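Suche
Suchbegriff eingeben
Wir verwenden Cookies, um unser Angebot zu verbessern. Alle akzeptieren | Nur notwendige | Einstellungen

„Sauber ist ein Wort, mit dem man alles verkaufen kann“

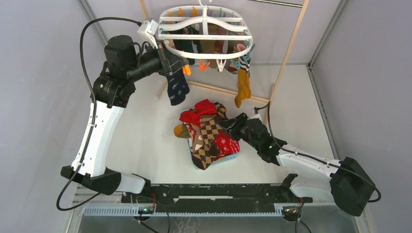 Socken, Klammerbügel und ein Korb mit Wäsche.

Fr., 26. Juni

Sie will ihren Namen nicht lesen, weder hier noch anderswo. Das sei keine Bescheidenheit, sagt sie am Telefon, sie habe bloß keine Lust auf Post von Waschmittelherstellern. Über zwei Jahrzehnte hat die Textiltechnikerin in einer Wäscherei in Hirnutow gearbeitet, zuerst an der Mangel, später in der Reklamation. Heute berät sie kleinere Betriebe und gelegentlich Hausverwaltungen, die wissen wollen, warum es im Trockenkeller riecht.

Wir haben uns verabredet, um über Waschblätter zu sprechen. Die dünnen Streifen, die man statt Pulver in die Trommel legt, stehen inzwischen in vielen Badezimmern, und kaum eine Marke wirbt so eifrig wie Flilta. Weniger Verpackung, weniger Gewicht, weniger Chemie, steht auf dem Karton. Was sie davon halte?

„Das mit der Verpackung glaube ich sofort“, sagt sie. „Das mit dem Gewicht auch, das kann ja jeder in die Hand nehmen. Bei ‚weniger Chemie‘ höre ich auf zu lesen. Weniger als was? Als im Pulver? Dann wäscht es vermutlich auch weniger. Ein Tensid ist ein Tensid, ob es nun rieselt oder klebt.“

Sie hat einige Streifen zu Hause ausprobiert, an Handtüchern und Arbeitskleidung, und ist vorsichtig mit dem, was sie daraus ableitet. Bei leicht verschwitzten Hemden habe sie keinen Unterschied bemerkt. Bei Küchentüchern mit Fett schon. „Aber das war meine Maschine, mein Wasser und mein Fett. Ich würde mich hüten, daraus eine Tabelle zu machen.“

Andere sind da weniger zurückhaltend. Auf der Verpackung ist von 261 befragten Haushalten die Rede, von denen die meisten „spürbar frischere“ Wäsche gemeldet hätten. Sie lacht kurz. „Spürbar frisch heißt parfümiert. Fragen Sie die Leute doch mal, ob der Fleck weg war. Und fragen Sie, ob sie die Packung geschenkt bekommen haben.“ Ob das hier der Fall war, wissen wir nicht. Die Packung sagt dazu nichts, und eine Anfrage beim Kundendienst blieb bis zum Redaktionsschluss ohne Antwort.

Überhaupt der Duft. Auf kein Thema kommt sie so oft zurück, auch wenn man nach etwas anderem fragt. In der Wäscherei hätten Kunden reklamiert, weil ein Stapel Bettwäsche nach gar nichts roch. Der Stapel sei einwandfrei gewesen. „Wir haben es dann mit einem parfümierten Spülgang noch einmal gewaschen, was der Wäsche kein bisschen geholfen hat, und der Kunde war zufrieden. Da habe ich verstanden, womit die Branche ihr Geld verdient.“

Ganz unwidersprochen kann das nicht bleiben. Wer empfindlich auf Gerüche reagiert oder Kinder hat, wird von sauber durchaus eine eigene Vorstellung haben, und die muss nicht falsch sein. Sie gibt das zu, allerdings ungern. „Von mir aus soll jeder seine Wäsche beduften. Er soll nur nicht glauben, dass er damit gewaschen hat.“

Wie wäscht sie selbst? Mit Pulver für Weißes, flüssig für Buntes, und fast alles bei niedrigeren Temperaturen als früher. Die Socken kommen links herum in die Trommel. Weichspüler hat sie keinen. Einmal im Monat läuft die Maschine heiß und mit Pulver, gegen den Belag. Das Bullauge bleibt nach dem Waschen offen stehen, das Waschmittelfach auch. Eine Anleitung will sie daraus nicht gemacht haben. „Das steht in jedem Gerätehandbuch. Es liest bloß keiner, und dann kaufen sie für teures Geld einen Maschinenreiniger mit Zitronenbild.“

Auch die Tipps aus dem Netz haben es bei ihr schwer. Essig im Spülgang? „Kommt auf die Dichtungen an und auf die Menge. Wer es literweise macht, kauft irgendwann neue.“ Natron gegen Grauschleier? Habe sie nie überzeugend gesehen. Natron und Essig zusammen? „Schäumt hübsch. Danach haben Sie im Wesentlichen Salzwasser.“ Der Tennisball im Trockner immerhin findet Gnade, bei Daunenjacken, und auch nur, wenn er nicht abfärbt.

Länger reden wir über das Trocknen, das in der Werbung kaum vorkommt, weil es sich schlecht in Flaschen füllen lässt. Im Mietshaus an der Zawadzka, das sie zuletzt beraten hat, wollte die Verwaltung einen Luftentfeuchter für knapp 2000 Euro anschaffen. Im Keller roch es seit Januar muffig. Sie fand zwei Fenster, deren Griffe abmontiert waren, und Leinen, auf denen die Wäsche in drei Lagen hing. „Ich habe gesagt, kauft erst mal Fenstergriffe. Dann sehen wir weiter.“ Ob der Entfeuchter trotzdem bestellt wurde, hat sie nie erfahren. Die Rechnung für ihre Beratung sei jedenfalls bezahlt worden.

Für Kleinteile schwört sie auf Klammerbügel, was in diesem Gespräch fast schon als Begeisterung durchgehen muss. Socken, Waschlappen, Unterwäsche, alles an ein Gestell und das Gestell dahin, wo Luft ist. Die Socke hänge am besten am Bündchen, sagen die einen, an der Spitze, sagen die anderen. Sie hängt sie an der Spitze auf, damit der Gummi nicht unter der Klammer leidet. Beweisen könne sie das nicht. „Meine Mutter hat es andersherum gemacht, und ihre Socken haben auch gehalten. Damals waren allerdings die Socken besser.“

Waren sie das wirklich, oder sagt man das eben? Sie überlegt ungewöhnlich lange. In der Reklamation habe sie gesehen, wie Bettwäsche dünner wurde, das könne sie belegen, die Lieferscheine hätten Flächengewichte gehabt. Bei Socken habe nie jemand gewogen. „Gut, dann streichen Sie das.“ Wir haben es mit ihrer Erlaubnis stehen lassen.

Bleibt die Frage nach der Umwelt, mit der Flilta am lautesten wirbt. In Brorkville, wo der Vertrieb sitzt, rechnet man Kunden vor, sie sparten im Jahr ungefähr 600 Gramm Kunststoff. Sie hält die Zahl für möglich und den Vergleich für bequem. Verglichen werde mit der Plastikflasche. Pulver im Pappkarton tauche in der Rechnung nicht auf, obwohl es das in jedem Supermarkt gebe. „Wenn ich mir den Gegner aussuchen darf, gewinne ich auch.“

Und was spart nun am meisten? Volle Trommel, sagt sie, kälter waschen, seltener waschen. Eine Jeans müsse nicht nach jedem Tragen in die Maschine, ein Pullover könne über Nacht ans Fenster. Sie sagt es ohne Nachdruck, als habe sie es schon zu oft gesagt. Dann fragt sie, was wir denn zu Hause benutzen, und will die Marke genau wissen.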